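Refurbishing a Desktop Tower: Notes from the Pasdale Bench

Readers of this blog have asked for an account of how an older office desktop is stripped and prepared for further use. The present entry sets out the procedure followed at Pasdale. Elsie Tunstall kindly read the draft.

The tower is laid on its side and the side panel is taken off before any other work begins. Mains power must be disconnected. Once the case is open, the processor socket deserves the closest attention. With the lever and retention frame raised, the contacts are exposed and should on no account be touched with bare fingers. Dust is removed with a hand blower — never a cloth.
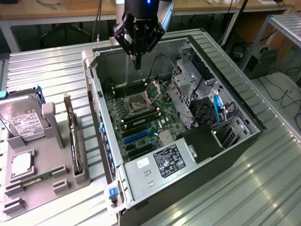 Jamie Ackroyd wrote to say that a blower had never been enough for him in an old office machine, and that he would take the memory out first and brush the slots before going anywhere near the socket. He also asked whether the drive cage ought to come out at the same stage.

The point about the memory is accepted, and the procedure has been amended. As to the drive cage, it is left in place unless a cable is trapped behind it. Data cables are to be drawn out by the connector and labelled at both ends.

Small parts are placed in a tray beside the case in the order of their removal. Screws of different lengths should be kept apart, as drive screws and case screws are easily confused.

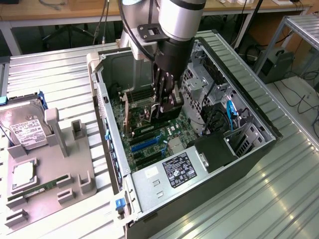 Expansion cards are dealt with next. The bracket is released first, after which the card is lifted evenly along its whole length and placed in an anti-static bag. The power supply is left until last. Its label should be read and the rating written on the job sheet, but the unit itself is never opened at Pasdale.

The job sheet was revised in April and now has 34 entries. Copies may be requested by leaving a comment under this post.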